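Packing and Wrapping: Frequently Asked Questions

Prestico Packing Supplies. Last revised in May.

The answers on this page cover bubble wrap sold by the roll and by the sheet, the cutting tools we stock alongside it, and the wrapping of ordinary household goods for storage or transport. Questions about cartons, pallets and freight bookings are handled on separate pages.

Choosing bubble wrap

Which bubble size do I need?

Small-bubble wrap suits glassware, crockery, picture frames, ornaments and small electronics. It follows curves closely and adds little bulk. Large-bubble wrap is intended for filling voids and for heavier items such as lamp bases, mixers and stoneware pots. Large bubbles under a heavy point load will burst sooner than several layers of small ones, so do not use a single layer of large-bubble wrap under anything with feet or corners.

Is there a difference between Lulero Standard and Lulero Barrier?

Yes. Lulero Standard is a single-material film. It holds air well enough for a house move or a parcel in the post, but loses loft under constant load. Lulero Barrier has an added inner layer that slows air loss and is the grade to order for storage over several months. Both are clear and both are cut the same way. Barrier is slightly stiffer and makes more noise when handled.

Do you sell coloured or anti-static wrap?

Anti-static wrap is available in the Pesness range, tinted pink. Coloured wrap for retail display was discontinued. Remaining rolls are sold through the clearance page and cannot be returned.

How much should I order?

Measure the longest way around the item and multiply by the number of layers. Add an overlap the width of your hand for each finished parcel. Flat items need less than people expect and hollow or branching items need a good deal more. Unopened rolls can be returned under the terms at the foot of this page.

Cutting and handling

What is the best tool for cutting bubble wrap?

Long-bladed household or tailoring scissors. Short blades need many closures to cross a sheet, and each closure leaves a small step in the edge where a tear can start. A utility knife works on a cutting mat with a steel rule, but it drags on the film when the blade is dull and should not be used over a finished floor or tabletop. Perforated rolls can be torn by hand along the line.

What should I look for in a pair of scissors?

Blade length, a pivot that can be adjusted, and handles large enough for the grip you use. A screw pivot can be tightened when the blades begin to fold the film between them without cutting it. Riveted scissors cannot be adjusted and are best replaced. Lined finger loops are more comfortable over a long session. The lining is usually a softer material in a second colour and has no effect on the cut.

The scissors fold the film and will not cut. What is wrong?

In most cases the pivot is loose. Close the blades, hold them up to a light and look along the edges. If there is a visible gap between the blades near the pivot, tighten the screw by a quarter turn and test again. If the gap is at the tips only, the blades are bent. Adhesive residue from packing tape produces the same fault. Wipe the blades with methylated spirits on a rag, dry them, and put one drop of light machine oil on the pivot.

How do I get a straight cut on a loose sheet?

Put the sheet under light tension before the blades reach it. With a loose piece, one hand holds the film up and away while the other brings in the scissors from the side. The film should be taut close to the blades. It does not matter if the rest of the sheet is creased. Cut between rows of bubbles where the spacing allows.
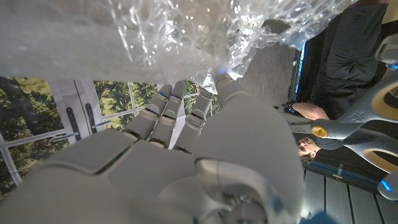
Wrapping

Which way should the bubbles face?

Inward, against the item. The flat side then faces out, tape adheres to it properly, and adjacent parcels slide past each other in the carton. The exception is any surface that marks easily, including oil paintings, French polish, high-gloss lacquer and soft vinyl. For these, put a sheet of acid-free tissue or glassine next to the surface first.

How many layers are enough?

For small-bubble wrap, 2 layers for items that will be carried by hand or by car, and 4 layers for items going by post or courier. Count a layer as one complete turn. A parcel is sufficiently wrapped when you can press it with a thumb and not feel the edge of the item.

How do I wrap stemware?

Fill the bowl with crumpled tissue. Roll a narrow strip of small-bubble wrap around the stem until it is level with the rim and the foot. Then wrap the whole glass from base to rim, fold the surplus over the opening and tape it. Pack stemware upright. Do not lay it on its side, even in a divided carton.

How do I wrap plates?

Individually, then in bundles. Lay the sheet flat, place the plate in the centre, and fold the four corners in over it. Stand bundles on edge in the carton with a folded layer of wrap beneath them. Plates stacked flat carry the weight of everything above.

What tape should I use?

Clear polypropylene tape, on the flat side of the film only. Czarnecka paper tape may be used where the parcel will be opened and resealed, but it lifts in damp conditions. Masking tape is not suitable. Fold over the last centimetre of each strip to make a tab, and the wrap can be opened without a blade.

Can I wrap items while they are still wet or warm?

No. Film traps moisture. Metal will tarnish, timber will bloom and paper labels will lift. Allow washed items to dry overnight, including the inside of teapots, vases and hollow handles.

Storage and reuse

How should leftover bubble wrap be stored?

On its roll, on end, out of direct sunlight. Do not stack anything on top. Loose offcuts can be rolled around a cardboard tube with the bubbles outward and held with a paper band. Elastic bands cut into the film and burst a line of bubbles.

Can creased wrap be reused?

Yes, if the bubbles are intact. Creasing affects appearance and makes the sheet harder to cut straight, but has little effect on cushioning. Lay the sheet on a table and press along it lightly with the flat of the hand. Discard any length in which whole rows have collapsed, or keep it as void fill. Remove old tape by cutting around it. Pulling it off tears the film.

How long does unused wrap last?

Lulero Barrier keeps its loft for 14 months from opening when stored as described above. Lulero Standard should be checked by hand before each use. Film of either grade that has turned yellow or cracks when folded has been damaged by light and should not be used.

Can it go in the kerbside recycling bin?

Usually not. Soft plastics jam sorting equipment and most councils exclude them. Check with your council for a drop-off point. Clean, dry film without tape or labels is generally what such schemes ask for. The cardboard core can go in with paper and cardboard.

Does bubble wrap damage items in long-term storage?

It can. Plasticisers in the film may mark polished and painted surfaces, and bubbles can leave a pattern of dull circles on varnish. Use an interleaving layer of tissue or unprinted cotton for anything to be stored longer than one season. Unwrap and inspect stored items once a year.

Orders and returns

Do you cut to length?

Yes, from full-width rolls only. Lengths are sold by the metre with a minimum of one metre. Cut lengths are folded for dispatch and will arrive with creases, and this is not treated as a fault.

What is the delivery charge?

Delivery is free on orders over $59. Below that amount the charge is calculated at checkout from the size of the parcel. Bubble wrap is light but bulky, and carriers charge by volume.

My roll arrived flattened. What should I do?

Leave it on end at room temperature overnight. Rolls compressed in transit normally recover. If the bubbles remain flat the next morning, send a photograph of the roll and its label to the returns desk through the contact form.

Can I return opened rolls?

No. Unopened rolls may be returned within 14 days of delivery. Scissors may be returned in the same period if the blade guard has not been removed. Cut lengths and clearance items are excluded.

Are your scissors covered against wear?

Blades are a wearing part and are not covered. A pivot screw that strips or works loose in normal use is covered, and a replacement screw will be posted on request. Quote the order number and the code stamped on the inside of the blade.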